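Skiltden Community Kitchen Course
Handout 6: Beans on Toast, and Getting the Counter Ready First
Notes by Isabelle Ross, revised 4th May

Welcome back, everyone! Last time we ran over by a good while, mostly my fault for talking about bread, so I have put the bread part in writing and we can get to the cooking sooner. Please read these notes through once at home before you come. Defne Çınar is taking the second half of the session and will go over washing up and storing leftovers.

We start with laying out, as always. I know it feels slow when you are hungry, but a supper this quick leaves you no time to go hunting for a bowl once the bread is up. Get everything you plan to use onto the counter – plates toward you, bowls and cups farther back, the pan off to one side with its lid on. Then look at your cans. Wipe the lid with a clean damp cloth before you open it, and run a finger along the rim to feel for dents. A can that bulges at either end goes in the trash, however much you paid for it.

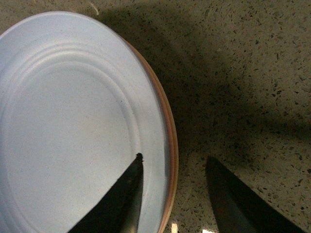
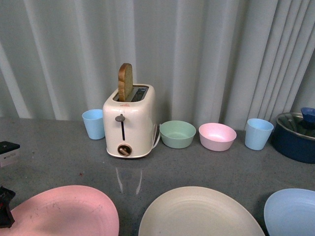 Toaster, bowls and the lidded pan, all along one counter: 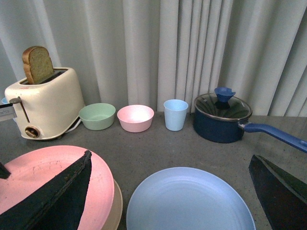
Now for the beans themselves. Tip them into the pan, rinse the can with a spoonful or two of water and add that as well, and set the heat low. People always want to turn it up! Please don't. Give them roughly 11 minutes, stirring whenever you think of it, and taste before adding any salt.

Toast the bread when the beans are nearly there. Every toaster has its own ideas about what the numbers mean, so try a single slice first and see where you are. If a piece gets stuck, unplug the toaster and let it cool before you reach in – and never with a knife, please, even a butter knife.

Butter the toast right to the edges, spoon the beans over half of it and leave the other half bare, so you have something crisp to push with. Grated cheese is welcome. So is a little black pepper, or the pickled onions we made in December if you have any left.

For next time: bring an apron, a container with a lid, and one can of anything you like from the back of your cupboard.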